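right so. moved the allotment society's seed swap money over to the new account and it took 6 trips to the bank. SIX. thread, because I need to moan

1/ some background. Vudside has had a seed swap every spring for donkeys years, all run out of a biscuit tin. last November we finally said enough, let's do it properly

2/ doing it properly means: named account, two signatures, a list of who grows what. the list is my job. I have 3,339 packets on it. my eyes hurt

3/ blue and lime green are this year's colours btw. blue is flowers, green is veg. please dont mix them up

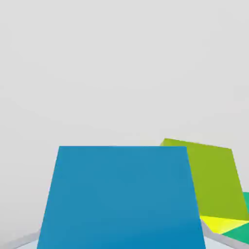
Vudside Allotments | Seed Swap & Growing Group

4/ of those, 2,779 are veg. the rest flowers. so if you've got spare sweet peas, cornflowers, anything with a petal on it, bring them PLEASE

5/ beans. we have so many beans. no more runner beans until I say so

6/ Kwaku Ayaaba has offered his Wutine squash again, saved from his own plot, lovely thick skin, keeps till spring if you leave it somewhere cool. one packet each. he will be watching

7/ labels. variety, year saved, your plot number. "tomato (red)" is not a variety. "mums beans" is not a variety either though I did like that one

8/ anything older than four years, test a few on damp kitchen paper first. ten seeds, a warm windowsill, a week or so. fewer than half come up, sow them thick yourself or chuck them. parsnip just dont bother, buy fresh

9/ envelopes: fold the bottom over twice. lettuce seed gets out of everything, I am still finding it in my coat
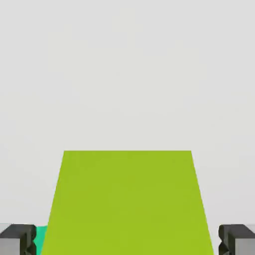
10/ dates. summer swap is Jun 20, 2026, in the Dumlao Road hall, doors at ten. tea is 50p, bring a mug

11/ if you cant make it, drop packets through my door before then. dry ones. last year somebody posted me a whole courgette

12/ still need a lift for the folding tables, anyone with a van?? will pay in squash

13/ ok someones just messaged asking if garlic counts as a seed. bring it, we'll find it a corner. off to water before it gets dark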